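手持夹爪对比试用 开工前安全与状态检查表（附检查意见）

适用范围：Varkus手持夹爪、Morkano手持夹爪，以及与两者配套的腕部相机和Fawzy控制器
使用地点：Brokaldale办公区试验桌
检查时段：10月，试用第2轮开始前
填表说明：结果栏只填“合格”“不合格”“待复查”“不适用”。填“不合格”或“待复查”的，必须写意见。左、右指一律以腕部相机画面为准，从握把后方看过去时不要弄反。上一轮有两条记录因为左右写反，换件时拆错了一侧。

一、台面与周边

1.1 台面清空到可以完整张开夹爪，指尖活动范围内没有散落的螺钉、扎带头、刀片
结果：合格
意见：无。

1.2 桌面过线孔周围不放小件试样
结果：合格
意见：圆柱类试样容易滚进去，摆放位置往桌子内侧挪。过线孔本身不封，控制器的线还要从这里走。

1.3 带搭扣的收纳盒与夹爪工作区保持距离，盒盖扣好
结果：合格
意见：盒子可以留在桌上，但不要放在手臂回撤的路线上。试用中途取试样，先把夹爪放下再开盒。

1.4 照明足够看清指垫表面，台面反光不影响相机识别试样边缘
结果：合格
意见：木纹台面略有反光，黑色试样没有问题，透明试样放在浅色位置时边缘偏弱。这一条不影响安全，转到相机部分处理。

1.5 地面线缆不横穿走道
结果：合格
意见：靠桌架一侧的线已经收拢。

二、Varkus手持夹爪

2.1 外壳、握把无裂纹，无毛刺
结果：合格
意见：握把下沿有一处划痕，摸上去不刮手，不处理。

2.2 左指指垫完整，边缘不翘、不掉条
结果：不合格
意见：指垫外缘已经破损，参差不齐，靠下的位置有条状材料松垂。继续使用有两个问题：松出来的条会夹进试样与指垫之间，夹持位置每次都不同；掉下来的碎屑会留在台面上，影响后面的试样。换垫之前不参加对比，之前用这块垫做的夹持数据单独标记，不并入汇总。

2.3 右指指垫完整，夹持面平整
结果：合格
意见：表面较平，下缘整齐。换左指垫时建议两侧一起换，否则新旧垫的厚度和表面状态不一致，比较结果说不清。拆下来的右垫留作备件。

2.4 两指闭合时指垫正对，不错位
结果：待复查
意见：左垫破损，现在量出来的对中没有意义。换垫后重新检查，用薄纸片试夹，沿垫高方向分上、中、下各试一次，纸片不应单侧滑出。

2.5 指臂转轴处的铜色嵌圈无松动，孔内无异物
结果：合格
意见：用手轻推没有感觉到窜动。嵌圈的边缘不要涂润滑脂，脂会沿着指臂流到垫上。

2.6 连杆活动顺畅，张开和闭合过程中不卡手
结果：合格
意见：连杆与指臂之间有夹手的可能，换垫、擦垫都要先断开控制器，不能只松开扳机。

2.7 连续空载开合25次，无异响，无停顿
结果：合格
意见：空载正常。换垫后再做一遍，次数不减。

三、Morkano手持夹爪

3.1 外壳、握把无裂纹，无毛刺
结果：合格
意见：无。

3.2 两侧指垫完整，夹持面平整
结果：合格
意见：垫面有轻微压痕，松开后能恢复。

3.3 两指闭合时指垫正对，不错位
结果：合格
意见：指尖稍有上开口，薄片试样要夹在垫的下半部。试用记录里要写明夹持位置，否则和Varkus没法对照。

3.4 扳机回弹正常
结果：待复查
意见：松手以后能回到位，但最后一小段偏慢。先查拉线是否过紧，再考虑换弹簧。复查前可以做空载，不做重物。

3.5 连续空载开合25次，无异响，无停顿
结果：合格
意见：后半段声音略大，没有停顿。按合格记，下一轮留意。

3.6 指臂紧固件无松动
结果：合格
意见：已经重新画了标记线。标记线错开的，当场停用，不要自行拧紧后接着做。

四、腕部相机

4.1 相机固定座无松动，换装夹爪后视角一致
结果：合格
意见：两只夹爪的指尖都应出现在画面下半部，左右都能看到指垫。换装后先拍一张静态画面，与上一次的对照，偏了就重调固定座，不要靠后期裁切补。

4.2 镜头表面清洁
结果：合格
意见：只用镜头布擦。指垫用的清洁液会在镜头上留印。

4.3 指垫和台面在画面中能分清
结果：合格
意见：黑垫配浅色木纹台面，分得清。黑色指臂暗部细节偏少，检查垫面磨损时不要只看画面，要拿在手里看。

4.4 相机线有足够余量，手腕转到极限时不受拉
结果：合格
意见：线从握把侧面走，不能绕过连杆一侧。

4.5 透明试样的边缘识别
结果：待复查
意见：见1.4。试着在试样下垫一张深色纸，两只夹爪都要在同样的条件下做，不能只给其中一只垫。

五、Fawzy控制器

5.1 急停按下后，夹爪停止动作，复位前不再响应
结果：合格
意见：两只夹爪分别试过。急停放在非持握手一侧，左手操作的人要在开始前换位置。

5.2 电源线、信号线插头到位，锁紧
结果：合格
意见：无。

5.3 参数文件与所装夹爪对应
结果：合格
意见：文件名容易混。加载以后看屏幕上的型号，与手里的夹爪核对，再按确认。用Morkano的参数驱动Varkus时闭合行程会偏大，空载看不出来，夹硬件时会压垫。

5.4 限力功能有效
结果：合格
意见：用软质试块检查，达到限值后保持不再加力。禁止用手指试。

5.5 记录时间与相机时间一致
结果：待复查
意见：控制器重启以后时间没有自动对上，已手工校正。请在每次重启后检查，找到原因之前这一条不能填合格。

六、操作人员

6.1 袖口收紧，不戴手链、挂绳
结果：合格
意见：无。

6.2 同一时间只有一人持夹爪，旁边的人不把手伸进两指之间
结果：合格
意见：摆试样的人退开并口头回应以后，持夹爪的人再动作。

6.3 连续操作后换人休息
结果：合格
意见：手累了以后扳机会按不到底，夹持力记录会往下走，容易误认为是夹爪的问题。换人要在记录表上写明时刻。

本次检查结论

Morkano夹爪可以做空载和轻试样，重试样等3.4复查后再定。Varkus夹爪停用，等左右指垫更换并完成2.4、2.7以后再恢复。腕部相机和Fawzy控制器可以使用，4.5和5.5保持待复查。

待办事项

换Varkus两侧指垫。旧垫不要扔，左垫装袋，袋上写明停用原因，右垫归入备件盒。
查Morkano拉线松紧。调整前后各记一次扳机回弹情况。
查Fawzy重启后的时间问题。
给已有的Varkus夹持数据补标记，凡是左垫破损以后做的，一律标出。说不清起始时间的，按破损处理。
对比试样恢复后仍用6种，顺序不变。每种试样每只夹爪做3遍，有一遍中途掉落也照记，不补做。

补充意见

上一轮检查表把指垫写成一条，左右合在一起填，所以一侧坏了很难看出来是哪一侧。本轮已经拆成两条，Morkano部分下一次也照此拆开。

指垫的更换标准以前没有写明，只写了“磨损严重时更换”。现改为：边缘出现撕裂、有材料松垂、垫面与指端之间能塞进纸片，三种情况有任何一种就换。压痕能恢复的不算。

有人提出把破损的边剪齐继续用。不同意。剪过以后垫的宽度变了，受力的位置也跟着变，对比数据里会多出一个没法扣除的因素。备件到之前可以先做Morkano的部分，Varkus的场次往后排。

2.2和2.3的指垫状态对照如下，左右与表中写法一致。
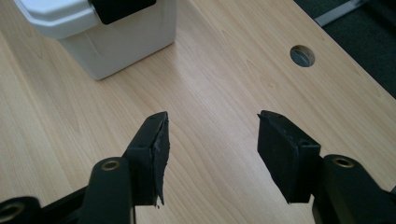 Brokaldale 夹持与末端工具测试组
本表与对应的试用记录一并存放，待复查各项完成后在原条目下续写意见，不另起新表。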